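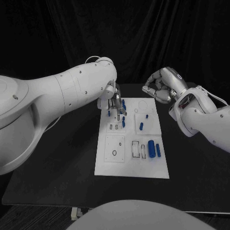 Sorting and storing small pegs without losing half of them?

Home > Games & Hobbies > Pegboards > Ask > Log in

mapleburrow

Hi all! I've fallen head over heels for pegboards this winter and I need your tips. We're working with a board and a handful of little blue pegs on a big black table, black curtain behind, and I love how the colour pops against all that dark. The tub said 500 pegs. I counted 514 (a bonus!), but I doubt it'll stay that way, as they roll, they bounce, and they end up down the heating vent. Two things, then. How do you keep them together while you're filling a board? And what do you store them in afterward? I've got an old Meinecke biscuit tin that's lovely but so loud when you tip it. The board is an Aneren, if that matters. Thanks a bunch!

tinker_in_slippers

Oh, you're in for a good time! I've been at this for 8 years and still get a kick out of opening a fresh tub.

While you're working, put a piece of felt next to the board and pour out one small handful at a time. Pegs don't roll on felt, and you can pinch them up easily. I cut mine from a placemat, grey, so every colour shows. A jar lid turned upside down is great too if your fingers are on the big side.

For storage I'm a huge fan of the shallow trays with snap lids in the Pement line. One colour per section, with any oddballs in the end one. Keep your tin! Line it with leftover felt and the racket mostly goes away. The Aneren boards have fairly snug holes, so fill from the centre outward and your knuckles won't knock the finished rows.

Oh, and put an old stocking over the vacuum nozzle and go along the baseboards. I got 180 back the first time I tried it, plus an earring.

gumboot_lane

zip bags. label them. done

ullulwood_crafter

Seconding the felt, it's brilliant. At our Ullulwood craft night we also run a strip of painter's tape, sticky side up, down one side of the board and park the next row of pegs on it. Works a treat for patterns where you're switching colours all the time. Change the tape when it gets linty. Would love to hear what pattern you're making, mapleburrow!

Page last updated in January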